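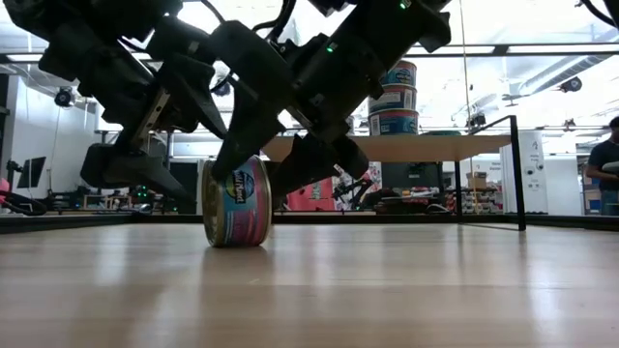 Friday, September 27, 2024

Budget season again, and for once I'm looking forward to it! We finally have a real line for the two-arm setup at Plivdale, and I've spent most of my evenings this week moving numbers around in a spreadsheet (my idea of a good time, apparently).

The big lesson from May is that arms are the easy part to price. You get a quote, you swallow hard, you put it in the sheet. Everything else sneaks in later. Last round I set aside 1000 dollars for "misc" and it was gone before summer – brackets, cables, spare gripper fingers, a second power supply, and a shocking amount of shipping.

So this time misc is 2000 and it's split up. Fingers get their own row. I love handling cans with two arms, but a can is round and slick and heavy for its size, and I want to try three or four finger shapes before we settle. The Kerner set is 114 dollars a pair and bolts straight on. Dirnero sells blanks you cut yourself for less, and I'm ordering a few of those too, mostly for the fun of it.

Groceries also get a row. About 100 dollars, which buys plenty of canned fish and means I can stop raiding my own pantry. Dented ones stay in the pile, they're good practice.

Still undecided: the lights. Our tabletop is shiny and the overhead strips leave bright streaks on it. A matte mat would be cheap. Softer lights would be nicer and cost a lot more. I'm leaning mat first, lights next year.

The one thing I won't trim is the spare wrist joint. Wang quoted us a long lead time on those, and sitting around for weeks with one good arm is miserable. It goes in at full price and something else can wait – probably my new chair.

Next up is floor space, and whether a second table fits beside the storage racks. I've got the tape measure out already.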